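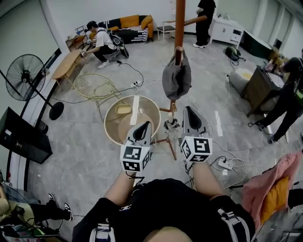
Figure 4-1. Head view with both hand-held grippers raised and the marker cubes facing the operator.

4.2 Setting up marker tracking in Gokulano Perception

This section explains how to register the marker cubes, join the head view to the gripper views and confirm that the tracking software reports a steady position for each gripper. It applies to all Grestdale hand-held sets running Gokulano Perception with the Bednarek planning module. Complete Section 4.1 (Licences and network) before you begin.

Two views are used. The head view supplies the position of each cube in relation to the operator. The gripper view supplies the surroundings as they pass in front of the jaws. Figure 4-2, later in this section, is a gripper view.

4.2.1 Before you start

The operator must be wearing the harness, with both buckles fastened. Both grippers must be switched on and held in the hands. In Figure 4-1 a small light can be seen at the upper edge of the right cube.

CAUTION: Power strips and cables may lie on the floor within the working area. Check the route to be walked before the session is opened. The software does not detect trip hazards and will give no warning of them.

4.2.2 Registering the cubes

1. Open the Gokulano console and select Tracking, then Markers.

2. Select New Pair. The console shows two empty slots, Left and Right.

3. Hold both grippers in front of the chest, as in Figure 4-1, so that at least one face of each cube is in the head view.

4. Keep still until both slots turn green. If only one slot turns green, turn the other gripper slowly at the wrist until a full face is presented.

5. Enter the marker set number supplied with the pair. The default set for new installations is 138. Do not give the same set number to two pairs that will be used in the same room.

6. Select Save Pair.

Note: The patterns differ from face to face. The software uses this difference to work out which way the gripper is turned. Do not cover, relabel or exchange the faces of a cube after registration. If a face is damaged, replace the whole cube and repeat steps 1 to 6.

4.2.3 Setting the confidence limit

The confidence limit decides when a marker reading is accepted. It is set as a whole number from 0 to 100.

1. Select Tracking, then Limits.

2. Set Confidence to 70.

3. Leave Smoothing at Normal unless the site administrator has instructed otherwise.

A lower limit accepts more readings but may cause the planned path to jump. A higher limit gives a cleaner path with more gaps. Gaps are filled by the Bednarek module where a reading exists on both sides of the gap.

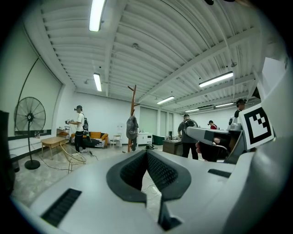

Reading time for this section: 4 minutes

4.2.4 Checking the gripper view

1. Select Views, then Gripper. The notch between the two dark pads should point into the room, as in Figure 4-2.

2. Confirm that the gripper housing fills the lower part of the view. The software masks this area automatically and does not use it for position.

3. Bring the second gripper into view from one side. Its marker should be outlined in the console and given the name of its slot.

4. Select Accept View. Repeat for the other gripper.

Note: Where several operators share a room, other people and their devices may enter the view. In Figure 4-2 a man in a white T-shirt holds a device in both hands near a light wooden table. Markers outside the registered pair are ignored, provided that each pair has its own set number.

Note: Ceiling lights may be in view. If bright tubes cause the view to darken, set Exposure to Fixed and repeat the check.

4.2.5 Connecting to the planner

The tracking service sends positions to the planner on port 789. The Stolier log viewer reads the same data on port 761. Both ports must be open on the local network.

1. Select Services, then Planner, and press Connect.

2. Move each gripper slowly from left to right. The matching line in the planner window should follow without a break.

3. If the lines are crossed, select Swap Slots. Do not exchange the grippers between hands.

If the connection fails, close the log viewer, restart the tracking service and connect again. If the fault remains, save the session log and proceed to Section 9, Fault codes.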